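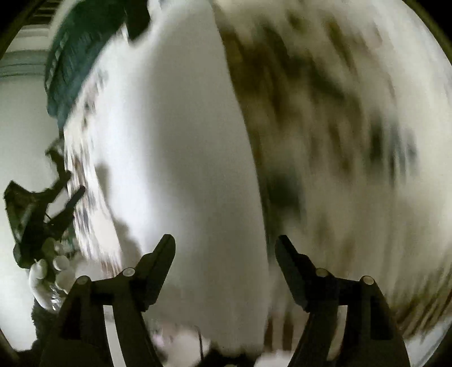
Nhi Cao thinks the play in the left finger is in the outer pivot pin and that I should stop blaming the servo. She left that on the whiteboard before lunch, with the number 213 circled under it, the tick count where the finger starts to lag on closing.

So I pulled gripper 27 off the bench rotation and went after the pins first.

Setup as found: both fingers open, black plates, two pins per finger, lens looking out between them. Mount screws tight. Cable strain relief fine. Last service entry is December, Darius Marinescu, "cleaned, no grease." Counter reads 2961 open/close cycles. The reset before that was at 1184.

Outer left pin moves sideways under a fingernail. Inner left pin doesn't. Both right pins are good. Score one for Nhi.

Took the left finger apart on the tray. Lint in the linkage slots, packed hard against the inside plate, mostly white with some green. It comes from the cloth jobs. The plate hole for the outer pin has gone a little oval. The pin itself looks fine under the loupe. Fitted a new plate from the Plulham bag and kept the old pin.

First reassembly was wrong. I had the stack order swapped on the two lower segments and the finger bound up halfway. Took it down again. Order from the outside in is long plate, spacer, short plate, spacer, long plate. I have written this on the lid of the Plulham bag in marker so I don't do it a third time.

Dry lube only, one drop per pin, wiped. Oil marks the fabric and the Skovthorpe people complained last time.

Re-zeroed with the fingers open, then closed on the gauge block. Lag at 213 is gone. There is still a small hitch near full close and I can feel it on the right finger too, so it may be the drive link that joins them. Not opened yet.

Fast passes over cloth still smear badly in the video. Separate problem from the pins. Matness says their rig runs a shorter exposure and more light; I want to try the shorter exposure before anyone buys lamps.

3:40 pm. Darius came by and asked why there was no grease. Showed him his own note.

To do:
Open the drive link, check for lint.
Ask Đinh for four more long plates, same hole size as the last batch.
Add "blow out slots" to the sheet for every gripper that has been on cloth.
Exposure test, same folds, same hand speed, old setting and new.
Put 27 back on the rack with a yellow tag until the hitch is sorted.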